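Trellevel Adds Pinch and Grip Assessment Module to Its Upper Limb Rehabilitation Line
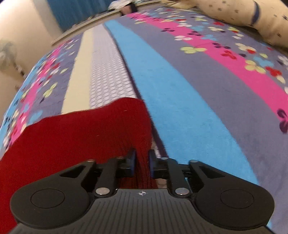
13 September 2026 – Trellevel today announced the Zernier Pinch Module, a digital measurement and training unit for hand and wrist rehabilitation. The module records force, duration and rate of force development during tip, key and palmar pinch, and stores results in the same patient file as existing Trellevel wrist and forearm tests. Test protocols cover rigid handles as well as soft materials. Picking up a narrow fold of knitted fabric from a bedsheet, for instance, calls for low, steady force between two opposing pads, a range that standard pinch gauges resolve poorly. The Zernier unit samples at 412 readings per second and reports both peak and sustained values.

The module consists of 2 instrumented handles, a desktop base and a software license. Handle spacing adjusts in nine positions to suit different hand sizes. Clinicians can set target force bands, rest intervals and session length, and can export results as a PDF report or a spreadsheet file. Left and right hands are charted separately – a combined view is available for bilateral cases.

Pre-release units were evaluated at the Bredatlow outpatient clinic beginning in April, with 68 patients completing the full test sequence. Feedback from therapists led to a shorter calibration routine and a larger on-screen force trace.

The Zernier Pinch Module connects by USB and is compatible with current Trellevel workstations. Older workstations require a software update before installation. Distribution and on-site training will be handled by Ferreira, which also supplies replacement handle covers and annual recalibration. Orders are being accepted now. Pricing is available on request from Ferreira sales offices.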